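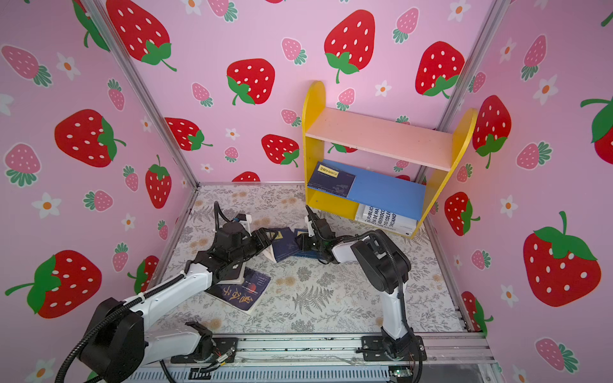 Issue 13, p. 10

**Are the arms taking over shelving?**
Some of it. Right now they're practicing on a small yellow bookshelf, two arms, a few dark blue books. The carts are still yours.

**Will hours get cut?**
No cuts before April. After that Inna Onyshchenko meets with each shift. Ask her, not the rumor mill.

**So what changes for me?**
Less bending for the low shelves. More checking. You'll sign off on returns the arms have handled, training is on the clock.

**Do I need to know code?**
No. Start, pause, stop. Bohdan Holovko has the one page guide, copies by the Lirkis desk.

**A book ends up open, face down. Now what?**
Pause first. Hands in second. Then flatten it and check teh spine.

**Do thick books count?**
Not yet. Limit is 800 pages, going to 1000 later.

**Can I say no to a robot shift?**
Yes, thru the winter. Tell Bohdan before the roster goes up.

**Who do I complain to?**
Inna. Or the box at Skornus, its emptied daily.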